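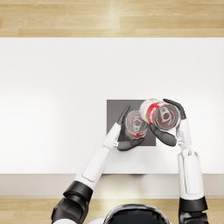

What does Kudon Ledger do with bank statements in a fraud or money laundering case?

It reads them, puts every transfer in date order, and links each one to the page it came from, so a lawyer can show the court where a payment started and where it ended up.

Kudon Ledger
Payment tracing software for trial teams
Made by Skidcombe
Current version released 5/21/26

Kudon Ledger is desktop software for law firms, prosecutors' offices and forensic accountants. It is used in cases where public contracts, consulting fees or shell companies are in dispute and the records come from several banks in several formats. Everything runs on the office's own computers. No case file is sent to Skidcombe.

What it reads
Statements, wire confirmations, invoices and signed contracts, as PDF, scanned pages or spreadsheets. The software has ready-made layouts for statements from 437 banks. A layout that is missing can be drawn by hand and saved for the next case. Handwritten notes are stored as exhibits, but the text in them is not searched.

What you get
A single transfer list, sorted by date, account or amount.
A payment chart showing each account and the money moving between them.
Exhibit numbers that stay fixed after they are filed, even when pages are added later.
A log of every change, with the user's name and the time.
Currency conversion at the rate on the day of the transfer – you supply the rate table, and its source is printed in the footer.

Kudon Ledger does not decide whether a payment was lawful. It flags round-number transfers, same-day withdrawals and payments with no matching invoice. A person has to look at each flag and accept it or clear it. Cleared flags stay in the log.

From a user
"We had 332 transfers across four companies, and the other side said the fee was for advisory work. I printed the chart and used it for the whole cross-examination. The scan import was slow on our older machines."
– Aaliyah Boychuk, trial lawyer, Nautiyal

Price
One user: $70 per month
Office license, up to ten users: $448 per month
Read-only copies for experts and co-counsel are free while the case is open.

Requirements
Windows 11, 16 GB of memory, and a separate drive for scanned exhibits. Files from Mikine case management can be opened directly. Older Mikine archives need to be exported as spreadsheets first.

Support
Email and phone, business hours. A batch import tool for court transcripts is planned for November and will be included in both licenses.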